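About Us

Firside Community Safety is a small organization which works on trust between the people of a neighborhood and the police who serve there. We started in the Didon district, after a hard year when many families stopped to report crimes. They did not believe that anyone would listen, and some were afraid of what the neighbors would say.

Today we work in 38 neighborhoods. Our first work is to sit with people who have lost a relative to violence and help them follow the case: which office to visit, which paper to ask for, what a lawyer can do and what a lawyer can't do. This help is free, also for those who come from outside the district.

Our second work is to check what is said online. When a rumor about a killing or an arrest goes around on social media, our desk compares it with court records and with what witnesses tell us. We don't publish the names of suspects before a charge is made. Last August we answered 69 such questions from residents and local radio stations. 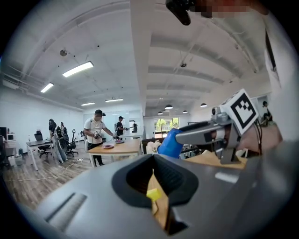

A small yellow cube on a light wooden surface.

We also hold open evenings at our house on Tseng Street, where officers and residents can talk at one table. There is room for 80 persons, so please write to us before you come. Tea is served and children are welcome.

Firside does not belong to any party and does not take money from the police. Our costs are paid by member fees and by the Prarnetti Fund, which supports our legal desk until the end of the present grant. Every member has one vote at the yearly meeting.

If you have a complaint about our work, you can bring it to the office or send it by post. We answer each letter in writing.

Page last updated: May 13, 2020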